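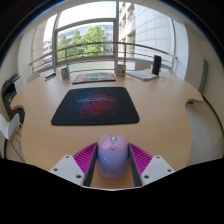
Notebook 7, p. 60

Nov 28, 2021

Bread flavor log, second round of rye. Big day! The Clarano starter finally did what I have been asking of it since May, and I want to get everything down while I still remember the order I did it in, because last time I left it overnight and wrote "added a bit more water" with no idea how much.

Background for anyone picking this book up cold. We have two rye starters going in the workshop kitchen. Drerden is the old one, kept stiff, fed once a day, smells like apple skins and a little like wet cardboard if you let it go too long. Clarano is the newer one, kept loose, like pancake batter, and up to now it has been a lazy thing that rose nicely in the jar and then lay down in the dough. I had nearly decided to merge them. So glad I didn't.

What changed: the flour. We finished the last sack of the medium rye and opened the Dercombe whole rye, which is milled coarser and has a much stronger smell right out of the bag. (Grassy, with something like black tea behind it. Lovely stuff.) Clarano got three feeds of it before today. By the second feed it was domed and full of holes right down the side of the jar, and by the third it had pushed the lid up. Drerden got the same feeds and barely noticed, which fits, it is happy on anything.

Build, last night:
Clarano starter, two spoonfuls off the top
Dercombe rye, enough to make a thick paste with the water
Water from the tap, left standing until it lost its chill
Covered with a plate, left on the shelf over the radiator

I wrote "enough" again, I know. The weights are on the sheet taped inside the cupboard and I followed the sheet.

This morning the surface was cracked like dry mud, with the paste showing shiny in the cracks. That is the look I want. The smell was sharp but clean, close to yogurt, no nail polish at all. Tasted a pinch: sour at the sides of the tongue, then sweet. Drerden's build, made at the same time in the other bowl, was flatter on top and tasted more of vinegar.

Mixing. Both doughs got the same treatment, by hand, wet spoon, no kneading. I keep wanting to knead rye and there is just no point, it doesn't form that stretchy web wheat does, you only end up wearing it. The seeds went in after a soak: sunflower, flax, and a handful of cracked rye. I had the cracked rye soaking in hot water with the salt in it, a trick I read years ago and never tried. The salt keeps the soaker from starting to ferment on its own if you forget it. The grains came out plump and chewy all the way through. Will do this every time.

Molasses: one spoon in each. I went back and forth on leaving it out to taste the flour by itself and then lost my nerve. Next bake, leave it out of one tin at least.

Tins greased with butter and dusted with rye flour. Filled to just over half and smoothed with a wet scraper. I dusted the tops with flour too, so the cracks show up as the dough rises. It is the best timer I know. Little pinholes through the flour mean get the oven on, and proper cracks mean the bread goes in now, whatever else you are doing.

Clarano was cracked and ready first. First time ever! Drerden caught up while the oven was heating, so in the end they went in together, which makes the comparison fair as far as the bake goes, though Drerden's dough had a slightly shorter head start on rising. Put that in the notes when reading the results.

Oven very hot to start, then turned well down. Steam from a pan of water on the floor of the oven for the first 16 minutes, then pan out. Total 60 minutes in the tins, then out of the tins and back in on the bare rack to firm up the sides. The oven still runs hotter at the back left. I swapped the tins halfway and still got a darker corner on Drerden.

The smell partway through! Malt and toasted nuts and something close to coffee. It went right down the hall, and I had visitors at the door before the loaves were even out.

Cooling. This is the hard part. Whole rye wants a full day wrapped in a cloth before you cut it, or the crumb gums up on the knife and you think you have underbaked it. I have made that mistake in this very notebook (see the sad page in May, where I blamed the oven for three paragraphs). So the two good loaves are wrapped and staying wrapped. I did bake a small test roll from each dough in the muffin tin so there would be something to taste today, and I let those cool for as long as I could stand.

Tasting was in the office down the hall, on the long curvy table, since the kitchen has no room to lay anything out.

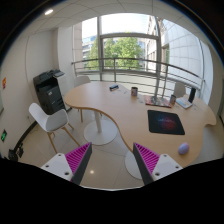 The wood table in the office.

Five tasters including me. Rolls cut in slices, plain first, then with butter. Slices marked A and B underneath on the paper so the names wouldn't sway anyone (everybody has a soft spot for Drerden, it has been here longer than most of us).

A was Clarano. Words people used: bright, lemony, fruity, "like the crust of a good pickle," which I am keeping forever. The crumb was a little damp in the middle, expected in a roll that fresh. The crust thin and crisp. The seeds came through clearly.

B was Drerden. Words: deeper, darker, roasty, a bit of a bite at the end. One person got cocoa and after that I couldn't stop tasting it. Crumb tighter. Crust thicker, though some of that is the hot corner of the oven.

Preference split three to two for A plain, and then flipped completely with butter, where all five went for B. I did not see that coming and I think it is the most interesting thing on this page. My guess is that fat rounds off the vinegar edge in Drerden and leaves the roasty part standing, while with Clarano it covers up the lemony part that made it so good plain. It would be worth trying both with something salty on top. Smoked fish? Hard cheese? A pickled herring test would be a treat for me personally and possibly a trial for the rest of the hallway.

Also tried a slice of each toasted, later, by myself, standing up. Toasting brings the two much closer together. If we only ever ate toast I would say keep one starter and save the jar.

Acid. I have the paper strips but they are hopeless on a brown paste, you can't tell the strip color from the rye color. The Ansari meter has been sitting in its box with a dead battery, and now it has a new one, so I'll do both builds with it next time: one reading at mixing, one when the top cracks. What I want to know is whether Clarano is truly milder or whether it only tastes that way with the fruitiness on top. My money is on it having just as much acid of a softer kind. A looser, warmer starter is supposed to lean toward the yogurt side and a stiff, cool one toward vinegar, and that matches what we tasted so well that I am a little suspicious of myself.

Which brings up the obvious swap. Take a spoon of Clarano and keep it stiff for 7 days, take a spoon of Drerden and keep it loose for the same 7, same Dercombe flour, same shelf. Then bake all four. If the flavors follow the texture of the starter, we have been naming jars when we should have been writing down how much water goes in them. If they follow the jar, well, then there is something living in Clarano that I want to look after very carefully. Either result makes me happy. I have already washed two extra jars.

Things that went wrong, for the record:
Forgot to set aside starter before the build and had to scrape the Clarano jar for leftovers. Fed the scrapings, put it back on the shelf, bubbling again by the afternoon.
Flax soak was too wet. Drain it next time, or count that water in.
Lost the good thermometer again, so no inside temperature on the rolls. It was in the flour bin. Of course it was.
The wet scraper dripped on one page of this book, sorry about the wrinkles.

To buy: butter, sunflower seeds, another sack of the Dercombe if they still have the coarse grind. Cotton cloths, the current ones have gone stiff with old dough and no amount of boiling helps.

To do:
Cut the wrapped loaves tomorrow, a full day after baking. Plain and buttered, same A and B.
Keep one end of each wrapped for 5 days and taste again. Rye gets better for longer than people expect and I have never kept notes on it, mostly on account of there never being any left.
Start the swap jars tonight. Label with tape on the glass, and not on the lid.
Ansari readings at the next build.
One tin with no molasses.

Later, same evening. Swap jars are started and on the shelf. Clarano stiff looks like a ball of modeling clay and Drerden loose looks very surprised. I pressed on the wrapped loaves through the cloth and both are firming up nicely, the tops still crackling a bit under my thumb. Leaving them alone now. Oven off, pan emptied, flour bin closed with no thermometer in it.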